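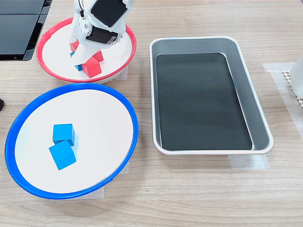 Clorken, 저가형 로봇 팔용 작업 계획 소프트웨어 Pernent 2 공개
색상별 블록 분류 작업을 기준 과제로 채택, 계획기와 인식 모듈 분리

(Lurkthorpe, 2024-09-03) 로봇 제어 소프트웨어 개발사 Clorken은 소형 서보 구동 로봇 팔을 위한 작업 계획 및 인식 소프트웨어 Pernent 2를 공개한다고 밝혔다. 대상은 탁상형 로봇 팔을 운용하는 대학 연구실, 교육 기관, 소규모 자동화 개발팀이다.

Pernent 2의 가장 큰 변경 사항은 인식 모듈과 계획기의 분리다. 이전 버전에서는 물체 검출 결과가 갱신될 때마다 전체 동작 계획을 다시 계산했다. 새 버전에서는 인식 모듈이 물체의 색상, 추정 자세, 소속 용기를 상태표에 기록하고, 계획기는 상태표에서 변경된 항목만 읽어 해당 구간의 경로를 수정한다. 재계획에 걸리는 시간의 중앙값은 사내 시험에서 77밀리초로 측정되었다.

기준 과제로는 색상별 블록 분류가 채택되었다. 테두리가 빨간 접시와 파란 접시, 검은 매트를 깐 금속 트레이를 작업대에 두고, 작은 빨간색 및 파란색 정육면체를 지정된 용기로 옮기는 작업이다. 용기의 기준 위치는 작업대에 붙인 반투명 테이프로 표시한다. 한 접시에 두 색의 블록이 섞여 있는 경우와 블록 일부가 그리퍼 손가락에 가려진 경우가 모두 평가 항목에 포함된다.

가림 처리에는 자체 추적기 Tăng이 사용된다. Tăng은 그리퍼가 용기 안으로 내려가 블록이 시야에서 부분적으로 사라지면 마지막으로 확정된 자세를 유지하되, 시간이 지날수록 신뢰도를 낮춘다. 신뢰도가 설정값 아래로 떨어지면 계획기는 파지를 보류하고 그리퍼를 관측 높이로 되돌린다. 설정값은 작업별 구성 파일에서 변경할 수 있다.

Clorken은 기준 과제를 거의 300회 반복한 시험 기록을 소프트웨어와 함께 배포한다. 기록에는 관절 각도, 서보 전류, 상태표 변경 이력, 계획기의 판단 로그가 동일한 시간축으로 저장되어 있으며, 포함된 재생 도구로 로봇 없이도 계획기의 동작을 단계별로 확인할 수 있다. 실패한 시행도 삭제하지 않고 원인 코드를 붙여 수록했다.

Clorken의 계획 소프트웨어 책임자 Eftychia Galanis는 "저가형 서보는 유격이 크고 위치 재현성이 낮아 한 번 세운 계획을 끝까지 따르기 어렵다"며 "Pernent 2에서는 오차를 예외로 처리하던 코드를 걷어 내고 계획 주기 안에서 매번 보정하도록 구조를 바꾸었다"고 설명했다.

이번 버전에는 다음 기능이 포함된다.
용기 위치 보정 도구
색상 임계값 편집기
서보 유격 추정 루틴
시행 기록 재생 및 비교 도구
Python 및 C++ 인터페이스

현재 지원 범위는 단일 팔과 평행 개폐형 그리퍼로 한정된다. 투명한 물체와 반사율이 높은 물체의 파지는 지원하지 않는다. 금속 용기를 사용할 때는 바닥에 무광 매트를 깔고 조명 위치를 고정할 것을 권장한다. 기존 버전의 구성 파일은 변환 스크립트로 옮길 수 있으나, 사용자가 직접 작성한 검출기 플러그인은 새 상태표 형식에 맞게 수정해야 한다.

양팔 작업용 계획기는 12월 배포 예정인 후속 업데이트에서 시험 기능으로 제공된다. 연구 및 교육 목적의 사용은 무료이며, 상업용 라이선스 조건은 Clorken 영업팀을 통해 확인할 수 있다.

문의: Clorken 홍보팀, Lurkthorpe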